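I went to the open day at Drostero in November. They rent a floor in an office building near the Trakow tram stop, and I got there a little after two. Loan Khương signed me in and gave me a sticker with my name spelled wrong.

The main demo was curtains. Irfan Jatoi ran it and took questions. His group works on household cloth: sheets, towels, drapes. Cloth is hard for them since it never hangs the same way twice.
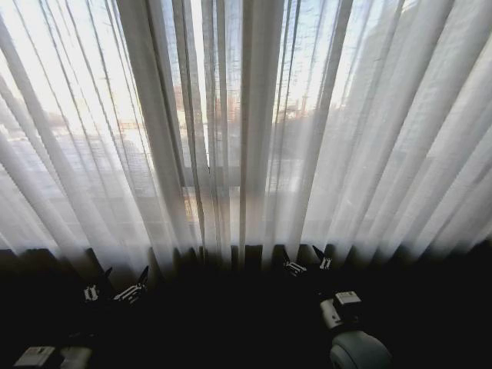
Both grippers up at the sheer curtains, with the city behind.

I asked how many practice runs they had on this one task. Irfan said 81, spread over four days. A man next to me wanted to know if it could iron. It can't.

Afterward there was tea and a short talk by Paweena Phetsri on fingertip wear. I stayed for most of it and took the number 12 tram home. They plan another open day in spring, and I'd like to see the towels.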